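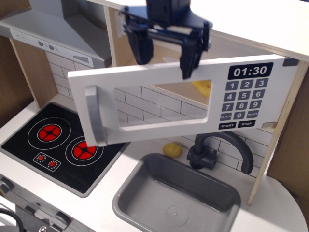

Does 50% power on a microwave oven mean the magnetron runs at half strength?
On most transformer-type ovens it runs at full strength for half the time. The control board switches the high-voltage supply on and off on a fixed cycle.

2/
Easy to hear. Set power to 5, put in a mug of water, and listen for the hum to change pitch when the transformer kicks in. The fan and turntable keep going through the off period, so ignore those.

3/
The cycle on my Temlow is 30 seconds. The filament also needs a couple of seconds to heat at the start of each on period, and the board may or may not add time for that. Mine doesn't. Low settings come out lower than the number on the panel.

4/
Consequence for short jobs: 20 seconds at 50% on a 30-second cycle gets you one full on period and a bit of nothing. Softening butter this way is the same as 15 seconds at full power plus a wait.

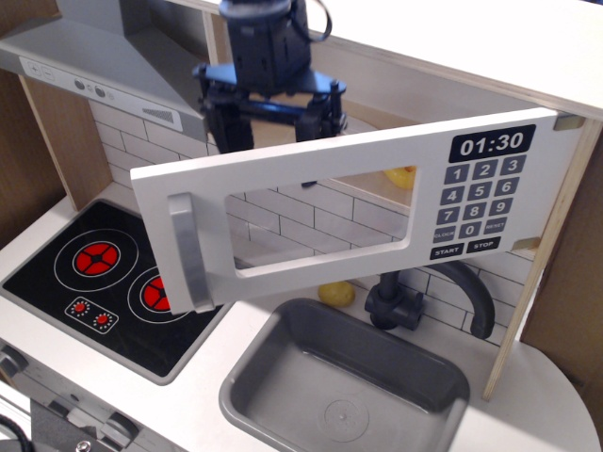
5/
Longer jobs average out. Over six minutes you get a dozen cycles and the heat has time to spread between them. Defrosting works on this principle. The off time lets the warm outside of the meat share with the frozen middle.

6/
Inverter ovens do vary the output, down to a point. Below that point many of them start cycling too. The Drakanska manual puts this in a footnote under the power table.

7/
Output rating. A 1000 W oven puts 1000 W into a standard water load from a cold start. Draw at the wall is higher, often by half again. Output also sags as the magnetron warms up, so a second bowl straight after the first comes out cooler for the same time.

8/
Scaling package times: multiply by the wattage on the package, divide by yours. Package says 3 minutes at 1000 W, your oven is 800 W, you want 3:45. Works well enough for soup. Works badly for anything with a crust.

9/
Please don't open the case to look at any of this. The secondary side is in the region of 4000 volts and the capacitor can hold a charge after the plug is out. Listening is free.

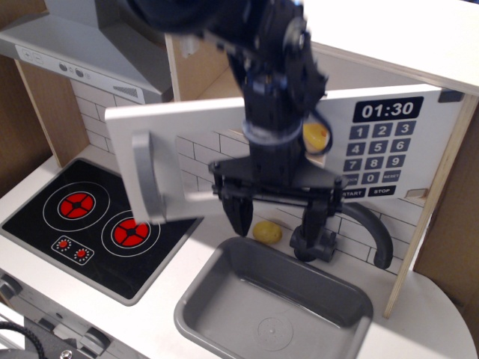

Uston Appliance Quarterly, Vol. 3, p. 206

10/
Reference above is for the cycle-time table. It covers countertop models only. Over-the-range units are in a separate table that I haven't found a clean scan of.

11/
Several replies asking about the turntable. It moves food through the hot and cold spots in the cavity. Put the dish off center. Dead center, the middle of the dish just rotates in place and gets whatever that spot gets.

12/
Correction to 4/: assumes the cycle starts with the on period. The older Chaiyaporn boards start with the off period on low settings. If your butter is still hard after 15 seconds, that may be why.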